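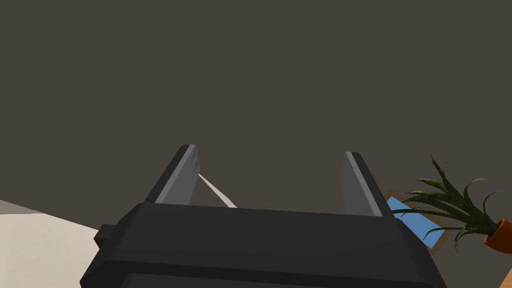 What should a student do at a robot demonstration, if the visit has no exercises and no grade?

A student should watch one task from the beginning to the end, write down what the machine does in each stage, and bring back at least one thing that he or she can't explain.

Course handout 11: Visit to the Flernanska open day
Reading time: 6 min
Friday, April 17, 2020

1. Purpose of these notes

These notes are for the students who attended the demonstration and also for those who could not. Please read them before the next class. I have put my own observations together with the parts of the theory that we already covered, so that you can connect the two. Where I write "the demonstrators told us", I am repeating what was said in the hall, and I did not check it in another source.

Flernanska develops software for robot arms that handle household and office objects. Most of this work is done in simulation. The open day had a general part with posters, and after it a long demonstration in room 931, which lasted 165 minutes with one break. Our group joined for the second part only.

2. What was demonstrated

The main subject was a simulator with the name Urio. It calculates the movement of the arm and the contact between the fingers and the objects, and it also draws what a camera near the gripper would receive. The demonstrators showed this camera view on the large screen, and the values of the joints on a smaller one beside it.

The operator moved the simulated arm with a hand controller. Each attempt is called an episode. An episode begins when the arm is placed in its start position and ends when the operator presses a button, whether the task is complete or not. I mention the button because several students asked how the program knows that the task is finished. In this system it does not know. The person decides, and a separate check is made later from the recorded positions of the objects.

The tasks themselves were simple to say: go to an object, take it, lift it, put it in another place. Simple to say is not the same as simple to do, and we could see the operator correct the direction of the hand many times before closing the fingers.

3. The parallel gripper, repeated from lecture 4

A parallel gripper has two fingers that move toward each other and away from each other. In the ideal model both fingers move the same distance, and the surfaces that touch the object stay parallel during the movement. Remember the three quantities we use:

Opening: the distance between the inner surfaces of the fingers.
Closing force: the force each finger applies to the object.
Approach direction: the line along which the hand travels toward the object before it closes.

A common mistake in your last homework was to treat the opening as if it could be measured directly from a camera picture. It can't, unless you know the position of the camera and its lens parameters. Fingers that are parallel in the model can lean toward each other in the picture, because of perspective. Please correct this in your solutions.

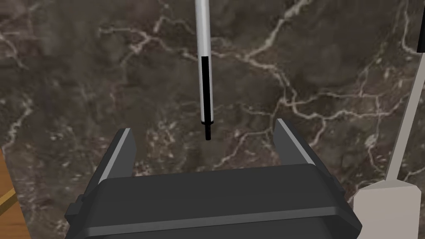

Fig. 2. Gripper open, with no object between the fingers. Dark veined marble behind.

Look at Fig. 2 again when you do exercise (b). There is a slender object, similar to a pen, near the center at the top, and the space between the two fingers is in line with it in the picture. From one picture we are not able to say how far the object is from the fingers. A beginner will often say "it is just in front of the gripper", but this is a statement about depth, and depth must come from another source: a second camera, a depth sensor, or the state of the simulator.

4. Why the surroundings matter

The demonstrators spent almost half of the first hour on backgrounds, and I think some of you found this part too slow. I did not. A program that learns from camera pictures can learn the wrong thing. If all episodes are recorded above the same plain table, the program may use the table color as a sign of where to move, and then it fails in a different room.

For this reason Urio can change the surfaces and the things near the work area. Compare the two pictures in this handout. In Fig. 1, on the first page, the large surface is a plain dark brownish-gray, and at the right there is a potted plant in front of a framed picture. In Fig. 2 the surface has many pale veins, some of them thin and branching. For a program that searches for edges, these veins are edges too. A thin pale vein and a thin pale object can produce very similar responses in the first filter. We will try this with the edge detector from lecture 6.

The plant is also a useful case. Its leaves are long and pointed and they cover a part of the framed picture behind them. When one object covers another we call it occlusion. The gripper produces occlusion as well — it is always in the view, and it hides exactly the region where the contact should happen. You should keep this in mind when somebody proposes to solve everything with one camera on the wrist.

5. Points from the discussion

Somebody asked if episodes from the simulator can be used for a real arm without any change. The demonstrators told us that their partner group in Zustdale always adds real recordings before the final tests. They did not want to give a proportion.

Another question was about friction. Urio uses one friction value for each material pair. This is a strong simplification, and it explains why a thin object may slide in a real hand and stay still in the simulated one.

The last question, about cables, was not answered well in my opinion. Cables and other soft objects are difficult to simulate and we will return to them in June, if the schedule permits it.

6. Exercises

(a) Draw the view of a wrist camera for a gripper that is fully open, and then for the same gripper half closed. Mark which parts of the work area become hidden.

(b) For Fig. 2, write which distances could be estimated if you had a second camera at a known position, and which ones would still be uncertain.

(c) Write a list of the stages for one pick-and-place episode. For each stage give a condition, in terms of positions or forces, that a program could test.

(d) Optional. Propose a rule to decide automatically that an episode has ended. Describe one situation where your rule gives the wrong result.

Solutions on paper or as a plain text file. Drawings by hand are accepted — please make them large enough to read.

Related items
Handout 10: Camera models and the wrist camera
Handout 9: Contact and friction, short version
Lab sheet: First steps in Urio
Notes from the Prirkton automation demonstration
Reading list for the second half of the course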